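Rulov Garden Guides
Section 4: Setting Out and Laying the Base for a Gravel Path
9th March, by the Taheri workshop desk

We use cookies to remember your preferences. By continuing to read you accept our cookie notice.

Most path kits are sold with a promise that you can lay them in an afternoon. Treat that with suspicion. The Nelumeo edging kit is a decent product and we recommend it, but the leaflet in the carton skips the part that decides whether your path is still a path after one winter. This section covers that part. If you have already dug the trench, go back and check steps 1 to 3 anyway.

Before you start

You will need the edging strips and stakes from the kit, a spade, a rake, a hand tamper, a string line, a hose, landscape fabric and crushed stone for the base. The leaflet calls the fabric optional. It also calls the stakes "self-driving," and we have yet to meet a stake that drove itself, so add a rubber mallet to the list.

CAUTION: Call your utility locating service before you dig. Shallow cables do turn up in back yards, and old plans are not much use for finding them.

Marking the route

1. Lay the hose on the ground along the line you want. Leave it there and walk the route with a wheelbarrow. If you keep clipping the hose on the bend, the bend is too tight, whatever it looks like from the kitchen window.

2. Mark both sides of the path with string on the straight runs. On curves, follow the hose and mark the line with sand. The kit's leaflet suggests spray paint, and it works, but you will be looking at it on the lawn for weeks if you change your mind.

3. Check the width at several points along the curve. A path that pinches in the middle will look like a mistake, and the gravel will spill there first.

NOTE: A gentle curve is easier to edge than a wiggle. Garden magazines love a winding path through a small lawn. People cut straight across it.

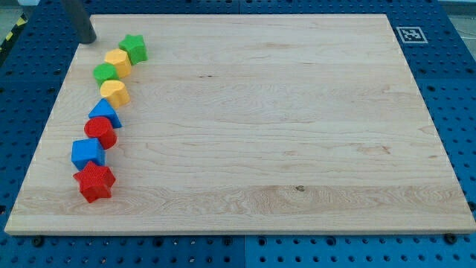 Fig. 4. Colored plastic blocks set in a curved line on a pale wooden board.

Digging the trench

4. Cut the turf along both marks and lift it out. Stack it grass side down somewhere out of the way if you want to compost it.

5. Dig to a depth of 9 inches if your soil is clay. The leaflet gives a much shallower figure for every kind of soil, which seems to us more of a sales decision than a digging one. On free-draining sandy soil you can stop sooner, as long as there is still room for the base and the gravel.

6. Slope the bottom of the trench slightly away from the house. Pour a bucket of water in at the high end and watch where it goes. If it sits in a puddle, rake and try again.

7. Tamp the bottom until your heel no longer leaves a dent.

CAUTION: Do not dig when the ground is soaked. Wet clay smears under the spade and seals itself, and then the trench holds water like a bathtub.

Laying the base

8. Roll out the fabric and overlap the joints by 9 inches. It will not stop weeds. Seeds blow in from above and root happily in the gravel. What it does is keep the stone from sinking into the soil, and for that it is worth the money.

9. Spread the crushed stone to a depth of 4 inches in two layers, tamping each one. Doing it in a single layer saves very little time and packs badly.

10. Set the edging strips against the trench walls and drive the stakes 3 feet apart on straight runs. Put them closer together on curves — the strip wants to straighten out and it is stubborn about it.

11. Backfill behind the edging with soil and tread it down firmly. Trim the fabric so that none shows.

NOTE: If a strip will not hold its curve, leave it in the sun for an hour and try again. The Testen strips, which fit the same stakes, are softer and bend more easily. They also lift at the ends, so we can't say they are better.

Checking your work

Leave the base alone through at least one good rain before you add the gravel. Walk on it afterward. Any spot that gives underfoot needs more stone and another round with the tamper. If you finish the base in November or later, we would wait for spring to put down the top layer, even if the delivery driver tells you otherwise.

Sealing sprays and gravel binders are covered in Section 5. Read it before you buy any.

Get new sections by email. Sign up for the Rulov newsletter. Unsubscribe at any time.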